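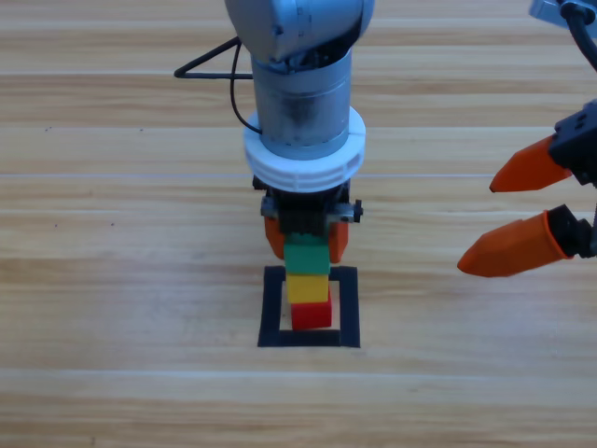

Pale tabletop with darker streaks running through the grain.

Filed under: Home & Workshop > Surfaces > Tips

Print this page | E-mail to a friend

Looking after a wooden tabletop, and which advice to ignore

I have a drawer full of products that were going to change my life. Most of them are for wood. There is a spray, two waxes, an oil that smells of cheap oranges, and a "reviving cream" that revived nothing except my interest in reading labels. What follows is what I still do, and a fair bit of what I've stopped doing.

Find out what the finish is first

Nearly every bad tip on this subject begins "for wooden tables". That tells you very little. A table with varnish or lacquer on it is, for cleaning purposes, a table covered in a thin hard skin, and oil won't get through it. You can rub away all afternoon and all you'll have is a greasy table. An oiled or waxed top is another matter and will take more of the same quite happily.

Put a drop of water somewhere that doesn't show. If it sits up in a bead and leaves nothing after 15 minutes, you have a sealed surface or a very well waxed one. If it sinks in and leaves a dark patch, the wood is thirsty. The patch usually fades as it dries. Usually — so do choose somewhere that doesn't show.

White rings

The mayonnaise cure. I've tried it. Leave it overnight, say the websites, and some of them want cigarette ash mixed in. What does the work, as far as I can tell, is the oil and the long wait, and plain petroleum jelly does the same job without the smell of sandwiches. It works on faint rings. On an old, deep one it did nothing at all for me.

A warm iron over a clean cotton cloth does better. Lowest setting, no steam, a few seconds at a time, and lift the cloth to look after each go. I was ready to sneer at this one and had to take it back. I would not try it on anything you'd be sorry to lose, or on veneer, where heat can loosen the glue.

Black marks are a different animal. Those tend to be water that has got right down into the wood, or iron reacting with it (a wet tin left standing will do it, particularly on oak). No condiment is going to shift them. You are looking at sanding, or oxalic acid with gloves and a window open, or putting a bowl of fruit there.

Scratches and the walnut

Rub a walnut on a scratch and it disappears. Well, it darkens. On a dark table, in a dim room, a shallow scratch looks better for a week or so. On pale wood you get a brown line where you had a white one. A wax crayon in the right colour lasts longer, and if nuts are a problem for anyone in your house you'll want that anyway.

Gaps between boards

People write in to tips pages in a panic about these every winter. Boards shrink a little when the heating goes on and swell again when the air is damp. If you fill a seam in December with something hard, the boards will push against it come summer and you'll be picking out crumbs of filler, or worse. Leave small gaps alone. Get the dirt out with a cocktail stick or a dry toothbrush and don't let wet crumbs build up in there.

What about vinegar?

Everybody's favourite. Diluted, on a sealed top, it cuts grease and does no great harm now and again. On wax it will dull the shine, and if you do it every day you'll be rewaxing more often than you need to. A drop of washing-up liquid in warm water, on a cloth wrung out nearly dry, cleans just as well. Dry it straight after, going with the grain.

Vinegar mixed with olive oil is a salad dressing. Olive oil never properly hardens, and it can go sticky and rank.

How often to oil

The tin will say every few weeks. The tin is sold by the people who make the oil. I do mine 2 times a year, thinly, and wipe off everything that hasn't soaked in after 15 minutes. The wiping off matters far more than the brand. If the table is tacky the next morning you left too much on, and a second coat won't cure that, whatever the forum says.

One warning I do believe: rags soaked in linseed oil can heat up on their own and catch fire. Spread them out flat outdoors to dry, or drop them in a bucket of water, and never leave them screwed up in the bin.

Still unproven in this house

Cold tea as a stain remover. Toothpaste on rings (it's an abrasive, so it takes off some of the finish along with the mark, and then you've a dull spot to explain). Banana skins. Bread, for some reason.

Print this page | E-mail to a friend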